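2016-12-19

Teardown bench, tower no. 10 of the Jandton lot. Started late, Wim had the good screwdrivers.

Side panel off, no fuss. Dust not too bad compared to the last couple, gave it a quick go with the blower outside anyway. Asset sticker says 387, Amber's sheet has it down as 236. Went with the sticker. Amber to check, I've pencilled a question mark beside the row.

Order we're doing them in now, so I stop arguing with Joris about it:
drives out first, into the grey tray
data cables unplugged at the board end, leave the drive end till later
cooler fan
then memory, then cards if any
PSU last, its heavy and the case slides around once its out

Drives both went in the tray alright. The blue rails stay on for now, Adelino wants them kept with the drives for the Fesell people. I'd have binned them. Drives go to Uldis for wiping, NOT the shelf by the door. October's batch sat on that shelf for weeks and then no one knew which were done.

Fan notes. Connector on this model is a pig, tab faces the wrong way and you can't get a fingernail in. Used the plastic spudger. Don't yank by the wire (Joris). Fan comes straight up once the clips are free, keep it clear of the memory on the way out. Good ones in the Otard bin, anything that grinds goes in scrap.

Memory left in the board while the fan is done. Tried it the other way round on no. 7 and just ended up with loose sticks all over the bench.

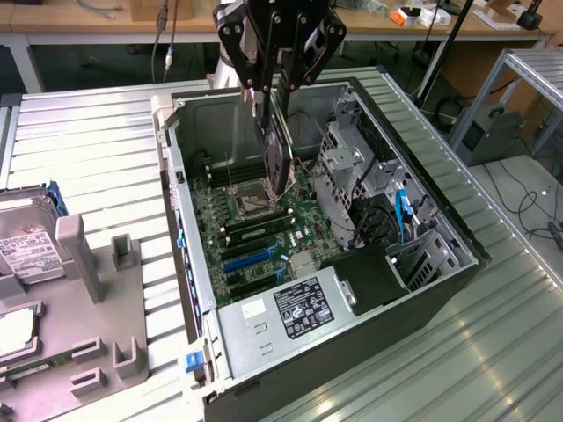 Paste. We're low, one tube left and Wim's using it on the Brouwer machines. Need to order before the break or we're stuck in Jan. Wipes too. Isopropyl is fine, most of a bottle in the cupboard.

Weighed the scrap metal tub at lunch, 572 kg for the year so far, which is more than I'd of guessed. Put the colour tags back on the bins afterwards, somebody had swapped grey and green.

To do:
- ask Amber re 387 / 236
- paste + wipes order
- second anti-static strap, mine is fraying at the clip
- find out if Fesell want the cables or only drives
- label the tray posts, I keep putting the second drive down anywhere

Stopped before the PSU. Back on it tomorow morning, Wim to lock up.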